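Papers > Working Papers > Sound and Everyday Spaces > Section 4

4. What people said about ceilings

4.1 How we got onto ceilings at all

I went into this study wanting to write about walls. Walls are where the money goes when somebody tries to quiet a room down, and walls are what most of the older papers talk about, so my first round of questions was nearly all walls (plus one about rugs, which I threw in because I like rugs). Then the answers started coming back from the Stalside survey and people kept bringing up what was over their heads. They did it in the comment box, mostly, in the margins of questions about something else entirely. "It's the ceiling, it throws everything back at you," one person wrote under a question about curtains.

We had 2850 completed forms by the time the survey closed in March. Of those, 1319 had something written in the comment box, and 913 of the comments mentioned the ceiling, the roof or "up there" in one way or another. I had to read that last number twice! I'd have guessed a small handful. So I tore up the plan for this section and started over, and the wall material has moved to Section 5, where it's a good deal shorter than it used to be.

4.2 Height, and what people think height does

The most common belief is that a high ceiling makes a room loud. It's a fair thing to think if your idea of a loud room is a train station or a gym. But a lot of the people who complained hardest lived under low ceilings, flat and bare, with a hard floor underneath. Put two hard flat surfaces close together and facing each other and you get that quick fluttery ring when you clap (try it in an empty hallway, it's very satisfying). Folks described this really well without having a word for it. They wrote "buzzy" and "zingy" and, my favorite, "like talking into a cookie tin."

What I think is going on is that people judge a room by the first thing that bothers them. In a tall room it's the long tail on every sound, so they blame the height. In a low room it's the flutter, and there they blame all sorts of things: the windows, the neighbors, the fridge. The ceiling only came up once they'd run through the rest. I can't prove that order from the forms, I should say, and a follow-up with interviews would be the way to get at it.

Size matters here as well, and by size I mean how much of what you see when you look up is one single unbroken surface. Respondents who called their ceiling "plain" or "all one piece" rated their rooms as noisier than respondents with beams, ducts, slopes or a skylight, even when the floor area was close to the same. Figure 3 shows a view with one big overhead surface, broken up by trim lines, a seam and handles.

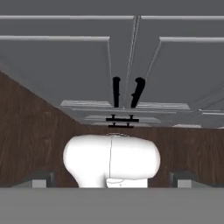

Figure 3. Large gray overhead surface, with white gripper housing and dark gray fingers below (simulated view).

Going back to the forms, the word "gray" is worth a minute. I hadn't asked about color, and I don't believe paint color does a thing to sound, but people with gray ceilings wrote about them as heavy and hard, and people with white or cream ones hardly ever did. My hunch is that we hear partly with our eyes. If a surface looks like a slab, we expect it to behave like a slab, and then we notice every echo that fits the idea. There's a whole separate paper in that, and I'd love for somebody else to write it.

4.3 The listening rooms

To check the survey against something less fuzzy, we used two rooms in the Orard building. Both had the same carpet and the same furniture, moved across by hand between sessions (my back remembers). The first had its flat ceiling left bare. In the second we hung fabric panels under the ceiling, following the layout in the Retamal notes, with gaps between the panels wide enough to get a broom through.

We asked 20 listeners to sit in each room, hold an ordinary conversation in pairs and then mark how tired they felt. Most found the paneled room easier, and several said so before we'd handed them the sheet. A few liked the bare room better and called the other one "stuffy," even though the windows and the heating were set alike. I don't want to brush them aside. A room can get too dead for comfort, and a person who enjoys a bit of ring in their own voice isn't wrong about it.

We scored the sheets in Fumimlow, which is fine for this kind of thing once you've learned where it hides the export menu. The scoring rules are in the appendix, along with the two sheets we had to leave out on account of coffee.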